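Robots Still Not Ready for Your Junk Drawer, Kalholm Trial Suggests

KALHOLM – The machine that will one day put away your groceries is, for now, working on pegs.

Endari, the automation outfit with its main shop in Zoltdale, spent most of August trying to find out whether a two-armed robot can handle the small, dull jobs that make up a shift at a parts counter or an evening at home. Sorting hardware. Putting the lid back on the right jar. Getting a round thing into a round hole without sending it under the fridge.

The company set a target of 55 parts an hour, a pace its own packing staff called "a slow morning." In its summary of the trial, Endari says the robot reached that pace in 2 sessions out of 4. The other sessions are described as "informative."

Before anyone lets it near a kitchen, the robot has to get along with a board. 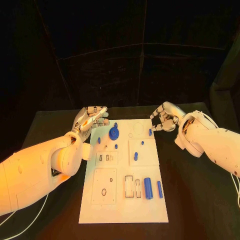
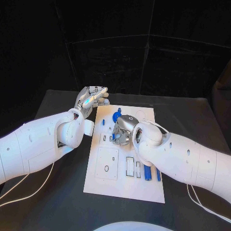 Small parts and a pair of robot hands, at the Kalholm site.

Tan, the hardware chain that had hoped to try the system in its stockrooms, has pushed its decision back 3 months. Asked whether the robot might be restocking shelves by the holidays, Tan replied that it would be hiring seasonal help as usual, and that applications were open.

Endari would like it known that folding towels is also on the list. The summary gives towels one paragraph, most of it about lighting.

A reader in Zoltdale wrote in to say that a machine doesn't have to be fast to be worth having, as long as it keeps going after everyone has gone to bed. The same reader would pay good money for one that could match socks at any speed, and wanted to know if there was a waiting list.

There is no waiting list. Endari plans another round of trials at Kalholm, with bigger parts.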